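### 3.2 Ordnung am Arbeitstisch

Untersucht wurde, wie Ladezubehör im Verkaufsraum abgelegt und wiedergefunden wird. Die Begehung führten Talebi und Sayegh durch.

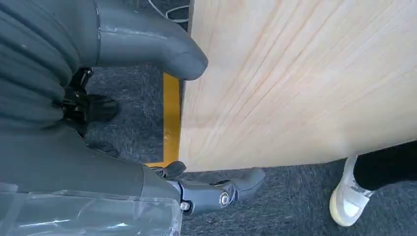

Die Möblierung blieb über den gesamten Zeitraum unverändert. Als Material überwiegt helles Holz. Flächen mit deutlich sichtbarer, feiner Maserung wie in Abb. 2 rechts im Anhang wurden gesondert erfasst, ebenso das helle Brett mit seiner schräg verlaufenden Zeichnung.

Netzteile ohne festen Platz wurden mehr als 6 Minuten lang gesucht (Talebi & Sayegh, 2022). Besonders betroffen waren Geräte mit

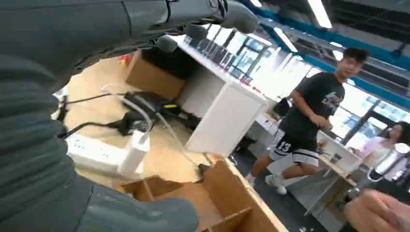 **Abb. 3.** Arbeitstisch mit Ladegeräten, Kabeln und Steckdosenleiste.

schwarzem Kabel. Für Fächerkästen liegen 402 Einträge vor.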